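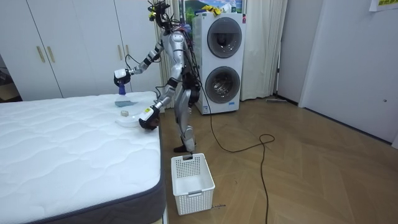

Mattresses in furnished rooms at Teltidcombe are to be cleaned at the end of every tenancy and whenever a stain or odour is reported. The procedure set out on this page applies to foam and sprung mattresses with a fixed cover, and replaces the instructions issued in March. Staff and residents carrying out the work should bring everything to the bed before starting: a spray bottle, a cloth, a sponge, a plate to stand damp items on, and a plastic basket for carrying the lot between rooms. The basket stays on the floor beside the mattress, and the items in use may be kept together near one corner of the top surface, where they can be reached without leaning across the area being treated.

Before you start

Strip the bed completely, including the mattress protector, and send all linen to the laundry. Read the care label. Where the label prohibits water-based cleaning, stop and contact the Housekeeping Office.

Open at least one window. The mattress may be treated on its base or laid flat on a hard floor. If the floor is timber, wipe up any drips as they fall, as standing moisture will mark the finish.

Vacuum the top surface with the upholstery attachment, working from the head to the foot in overlapping strips. Quilted covers hold dust in the stitching, and the nozzle should be drawn slowly along each line of the pattern. Finish with the side border, paying particular attention to the seam where the border meets the top.

Mixing the solution

Use the Takács fabric cleaner supplied to each floor. Add 10 mL of concentrate to a clean spray bottle and fill to the 500 mL line with cool water. Turn the bottle over gently until the liquid is an even colour. Shaking produces foam, and foam is difficult to remove from quilting.

Label the bottle with the contents and the date of mixing. Solution left at the end of the day is to be poured down the utility sink. Do not combine the cleaner with bleach or with any other product.

Treating a stain

1. Test the solution on a part of the side border that will not be seen. Wait four minutes and check for colour change.

2. Hold the nozzle a hand's width above the stain and spray lightly. The cover should feel damp to the touch. It must not be soaked, and liquid must not reach the filling.

3. Leave the solution for six minutes.

4. Blot with a folded cloth, moving from the outside of the stain toward the centre. Turn the cloth to a clean face as soon as colour transfers to it.

5. For residue caught in the stitching, dampen the sponge with plain water, wring it out well and press it along the seam. Do not scrub.

6. Rest the sponge on the plate between applications so that it does not wet the clean part of the cover.

7. Repeat once if required. A stain that remains after the second treatment should be recorded on the room sheet and left alone.

Blood and other protein stains must be treated with cool water only. Warm water sets them permanently. Gloves are required for all bodily fluids, and the cloth used is to be bagged and discarded.

Odours

Where there is an odour but no visible stain, sift a thin layer of bicarbonate of soda over the dry cover and leave it overnight. Vacuum thoroughly the following morning. Bicarbonate must not be applied to a damp mattress, as it will cake in the quilting.

Drying

Stand the mattress on its long edge, with clear space on both sides. Allow almost 10 hours in summer and a full day in the colder months. A fan may be used on its cool setting. Hair dryers and portable heaters are not permitted.

The bed is not to be made up until the cover is dry when pressed firmly with a paper towel.

Finishing

Rinse the cloth, sponge and plate in the utility sink and hang the cloth to dry. Wipe out the basket before returning it to the floor cupboard. Replacement cloths and sponges are held in the Fidton store, Room 116, and may be signed out during office hours.

Enquiries about this procedure should be directed to Kálmán Virág, Housekeeping Office.

Last revised August 29, 2022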